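The Handle

When Manolis Kokkinos took over the upstairs room at Quintanilla Street, the owner gave him two keys, a paper about the garbage days, and a bent metal rod with a small blue handle.

"This goes with the room," she said.

"What does it turn?"

She looked at the rod with some respect. "My husband knew," she said, and her husband was dead since November.

Manolis was a man of 63 who had repaired shoes all his life, and he did not like to have a tool without its work. He put the rod behind the door. The first evening he ate his soup and looked at it, and after the soup he got up and started to search.

The room was not big. It had a sink, a bed, a wardrobe with one bad hinge, and a ceiling of a colour between beige and grey, like tea when you put too much milk. He tried the rod at the window, but the window opened with an ordinary latch. He tried it behind the wardrobe, where he found a pencil and a tram ticket from Riritz. He lay on the floor and looked under the sink. There was a hole in the pipe cover and for one moment he was very happy, but the hole was only a hole.

On the Tuesday his daughter telephoned from Hevard.

"Did you unpack, Papa?"

"I am occupied with something."

"With what?"

He explained her the rod. She was silent, and then she said that the boxes would not unpack themselves, and did he find the blue blanket, and was he warm enough. He said yes to everything. The boxes were standing in two rows beside the bed, still with the tape on. In the top one were the plates his wife had chosen, and he knew that if he opened this box he would have to decide on which shelf the plates live now.

So he looked up instead. He thought that maybe he had been searching too low. An awning, a blind, a little window for the smoke, all these things are up. He took a chair, and then he did not trust the chair and took the stepladder from the landing. He went along the ceiling slowly with the palm of his hand, the way he used to feel inside a boot for the nail. The plaster was a little rough. Near the lamp it was smooth in one place, and he pressed there, and some white dust came down on his glasses.

The owner heard the ladder and came up in her slippers.

"You will fall," she said.

"Your husband was tall?"

"No. Why do you ask?"

"Then he also needed a ladder."

She thought about this. After a while she came to the ladder and held it with both hands, and told him to try more to the left, because her husband did everything on the left. He held the rod by its blue handle and lifted it to the ceiling, and moved it a little, and listened.
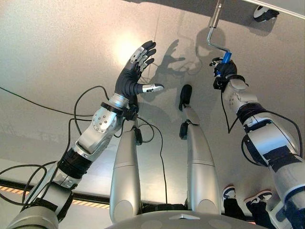 "Anything?" she asked.

"Not yet," said Manolis. "Do you have maybe a shelf somewhere, for plates? Mine is too narrow."

She said there was one in the cellar, a good one, only it had to be washed, and he came down one step and asked her how long it was.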